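To: Tranarness neighbors' cooking list
Subject: Re: Bowls for the February salad supper

> Does anybody have mixing bowls we could use on Friday? The big ones
> went over to Drurkell with the soup things and I don't expect them
> back in time. Also, is it still the carrot salad?

Yes, still the carrot salad, and I'm so glad you asked about bowls before I went and bought any! I have three I can bring, and Yule Street has promised a few more. The sign-up sheet stands at 99, bless you all, so we'll want every one of them.

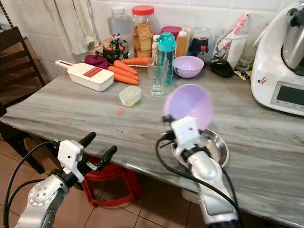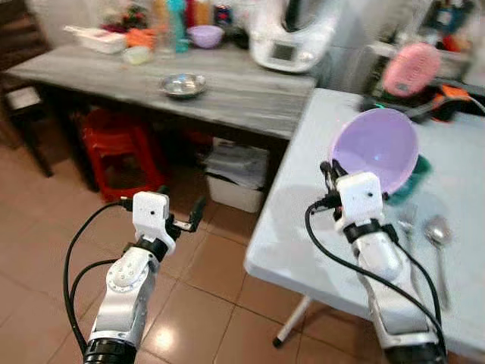 As for the dressing, I'd like to go back to the one we made at Hinia, with lemon and a little honey — I know some of you prefer the creamy kind, and I promise it will get its turn in March. It needs a good whisking in something with room to spare, so I'm thinking of the lavender bowl for that and the shallow steel one for serving. If you have a bigger serving bowl at home, do please bring it along, with your name on the bottom!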